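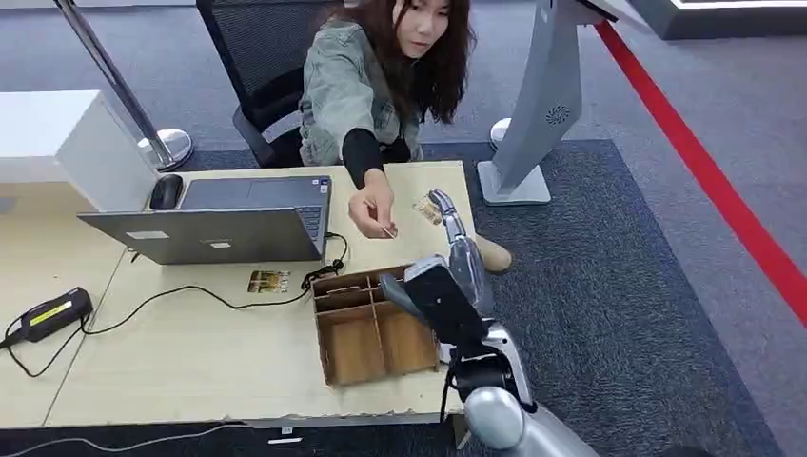
Stuvholm Training Rooms
Front Desk and Exhibit Support, Unit 5: The Temporary Work Desk
Handout for participants

Purpose of this unit

A temporary desk is any desk that is put up for a short job and taken down afterward. It may be used for check-in, for sorting printed cards, or for one person working on a laptop next to a display. Most of the problems reported from these desks have to do with cables, with small items that get lost, and with the strip of floor behind the chair. This unit covers all of them. Unit 4 (carpets and floor marking) should be read first.

Terms used

Near side: the long side of the desk that visitors walk up to.
Far side: the long side where the staff member sits.
Brick: the power adapter, meaning the box in the middle of the charging cord.
Slack: any length of cable that is not needed to reach from one point to the other.
Stanchion: a metal post on a heavy base, used to mark off an area.

1. The desk top

Temporary tops are usually pale wood or board. They are light to carry and they chip along the front. A chipped front edge is acceptable if it is smooth to the touch. Run a hand along it before the desk is used. If it catches on a sleeve, sand it or turn the desk so that the worn side faces the chair.

Where two tops are pushed together there will be a seam. Cards slide into it and pens roll along it. Do not set a mouse on the seam.

2. Laptop, mouse and cable

The laptop opens toward the person seated. Visitors then see the back of the lid, so old stickers should be removed. Inventory labels stay on. The mouse goes beside the laptop on the side of the hand that uses it. Ask the person; do not guess.

The cable is the part most often done badly. There are two common faults. One is slack left in a coil next to the laptop, where it gets pushed around by the forearm. The other is a brick set down close to the edge of the desk with its cord hanging over the side. A bag strap or a coat can catch the cord and take the brick with it, and the laptop may follow. 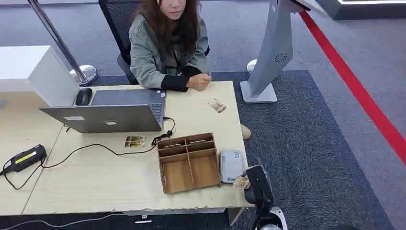
Figure 1. Adapter at the left, cord over the side of the desk, slack coiled beside the laptop. Compare with the rules below.

Rules for this course:
Brick on the floor or well back from the edge.
Slack gathered once and tied with a hook-and-loop strap, never with tape.
Cord brought down at the back of the desk wherever the socket allows it.
Any cable crossing carpet goes under a cover — a loose cable along the carpet counts as a fault even when it lies close to the desk.

3. Cards and small printed items

Printed cards should be handled by the edges and laid flat, picture side up. Keep a clear space in front of the laptop for the card in use. Only one card belongs there at a time. The rest go into a divided box.

The divided box we stock is the Furkico, plain cardboard with cardboard dividers. It is cheap and it does the job, but the dividers lift out if the box is overfilled. Trandside makes a plastic one that lasts longer and costs more. For a desk that will stand less than a week, use cardboard.
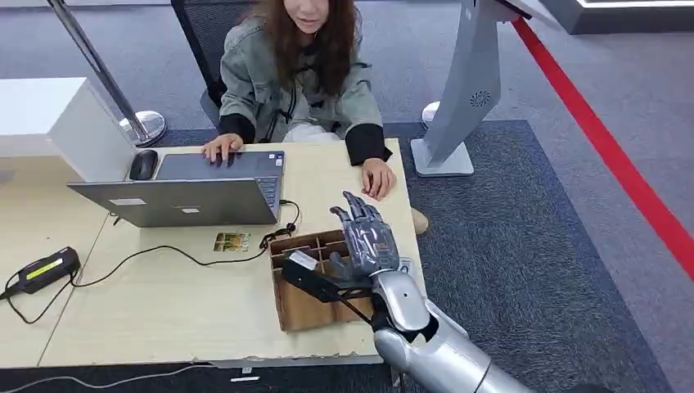
Place the box on the near side of the desk, within reach and clear of the cable. Do not store chargers, batteries or keys in the same compartments as cards. Corners get bent and surfaces get scratched, and a bent card cannot be put back into a set. The Bañuelos card set used in the October course had 216 cards at the start, and every card is checked in at the end of the day.

4. Chair and floor

A mesh office chair with armrests is suitable. Check that the armrests clear the underside of the desk. Leave enough room behind the chair for the person to stand up without pushing into a stanchion base. The bases are round, heavy and low, and people trip on them more often than on the posts.

Personal items such as jackets and bags should have a place of their own before work begins. A hook or a spare chair is enough. Items held on the lap end up on the desk.

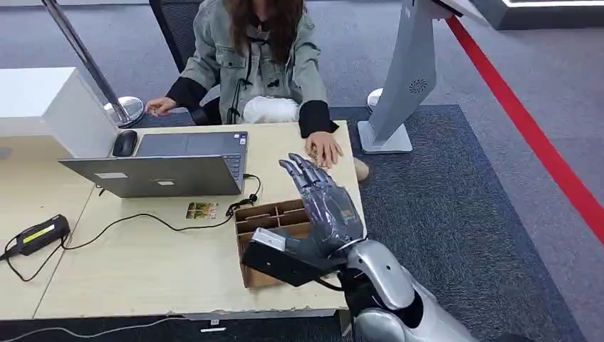
5. Exercise (in pairs)

Set up the desk in your bay from the parts supplied. Swap bays with another pair and write down every fault you find, using the terms in this handout. Return to your own desk and correct the faults listed. Keep the sheet, as it is needed for Unit 6.

Revised December 31, 2021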